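Search this site Enter keywords Go

Print this page | E-mail this page

Speaker notes: Trodard room-cleaning package, review talk
Rostislav Lukáč, 3:30 p.m. slot

Slide 1. Title. Say who I am and that we paid for the review unit ourselves. Clasten did not see these slides.

Slide 2. What is on offer. Trodard is the robot plus the software. Clasten sells it and handles service. The package covers light cleaning in guest rooms: surfaces, drawer fronts, small items put back. No floors and no bathrooms. Say that twice, people always ask.

Slide 3. Price. Lease is 2,810 a month, service included. Setup is a one-time 3,000. Cloths and gripper pads are extra. Mention the notice period if someone asks, otherwise skip.

Slide 4. How we tested. We ran 400 wipe jobs through August on furniture from the Jelínek stock list. Nightstands, desks, one low shelf. Some tops were clear, some had things left on them. The operator could stop a job but could not help with it.

Slide 5. Results. Clear tops were fine. Cluttered tops were slower, and 69 jobs were stopped by the operator. Most of those were bottles. Pause here, let them read the table.

Slide 6. Compare with Mirkia. Cheaper lease, smaller reach, needs the furniture pulled away from the wall. We did not test it as long, so do not push the comparison.

Slide 7. Nightstand job. Leave it up while talking.
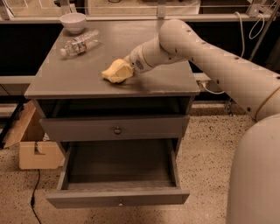 Wiping the nightstand top, bottle and bowl left in place, lower drawer open.

Points to make:
- The cloth is held by the gripper. There is no special wiping tool in the package.
- The cloth bunches at the tip, so look at how much of it touches the surface when you judge coverage.
- Ask Clasten whether open drawers are included in your job list. On our contract they are a separate line.

Slide 8. Service. Two calls during the trial, both answered the same morning. One pad replaced. The manual is thin on cloth changes and we wrote our own sheet, copies by the door.

Slide 9. Who it suits. Places with the same furniture in every room. With mixed furniture, plan on setup taking longer than the quote says.

Slide 10. Questions. Lease terms are on the handout, page two.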